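Section 7. Shared-table work with two arms

7.1 Scope

The rules in this section apply whenever two arms can reach the same part of one table. They cover the simulated cell and the physical cell at Velerville. Where a rule applies to only one of them, the step says so.

Single-arm jobs are covered in Section 6. If a second arm is fitted but parked and powered down, Section 6 still applies, provided the park position is outside the reach of the first arm.

7.2 Roles

Each job has one lead arm and one support arm. The lead arm may enter the shared zone without asking. The support arm must request the zone and wait for the grant. Roles are set in the job file and stay fixed until the job ends. Do not swap roles from the pendant while a job is paused.

The cell owner (Wilma Morrison at Velerville, Ambros Camenzind at Skerau) signs off the job file. A job file that has been edited after sign-off goes back to the cell owner, even if only a comment line has changed.

7.3 Before you start

1. Check that the table outline in the model matches the table you are using. The standard Chisholm table has a working width of 980 mm.

2. Load the object list. Every object that will be on the table must be in the list, including those neither arm is meant to touch. An object left off the list is ignored by the path planner.

3. Set the shared zone. Draw it as a plain rectangle. Do not use a freehand outline, as the planner rounds it outwards and the two arms may end up with different versions.

4. Set the minimum gap between grippers. Measure the gap from the widest point of each gripper with the fingers fully open. The tool centre point is not a safe reference for this.

5. Run the job once in simulation at quarter speed. Stop the run if either arm enters the shared zone without a grant showing in the log.

6. On the physical cell only: test both emergency stops. Each button must stop both arms. Enter the result in the cell book with your initials.

Caution: A gripper with its fingers open takes up far more room than the same gripper closed. Changing the opening width in a job that has already been approved counts as a change to the path. Repeat step 5.

7.4 Picking up and setting down small objects

1. Bring the lead arm in from above. Keep the fingers as near to vertical as the object allows.

2. Close on two opposite faces. Lettered or numbered blocks may be gripped on a marked face, but the camera check must then be made before gripping or after release.

3. Keep the support arm back, fingers open and still, while the lead arm is holding anything in the shared zone.

4. Before lifting, check the clearance to each neighbouring object on the list. If an object rests on top of another, treat the pair as one object with the height of both.

5. Lift straight up to the travel height before moving sideways.

6. When setting down, open the fingers fully and withdraw upwards before the zone is released. The log shows code 544 when the zone is free.

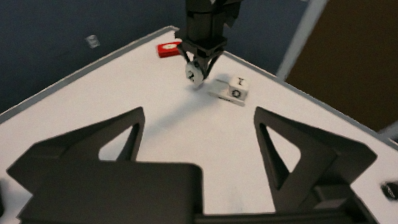
Figure 7-2. Simulated cell: far gripper at a numbered block, near gripper open and empty.

Note: Shadows in the simulated view help in judging height by eye, but they are not a measurement. Use the height readout.

7.5 If the zone is not released

If the support arm waits longer than 2000 ms for a grant, the job pauses and shows code 2647. Proceed as follows.

1. Leave both arms where they are. Do not jog either one yet.

2. Read the last five lines of the log and find which arm holds the zone.

3. If that arm is gripping an object, lower the object to the table under manual control and open the fingers.

4. Raise the arm to travel height and release the zone from the Jima menu.

5. Restart the job from the last completed step.

Caution: Never clear the code by switching off zone checking. On the physical cell this setting is locked, and requests to unlock it go to Rekha Bajpai in writing.

Record every pause of this kind, including those in simulation. Three pauses at the same step mean the job file must be reviewed before it is run again.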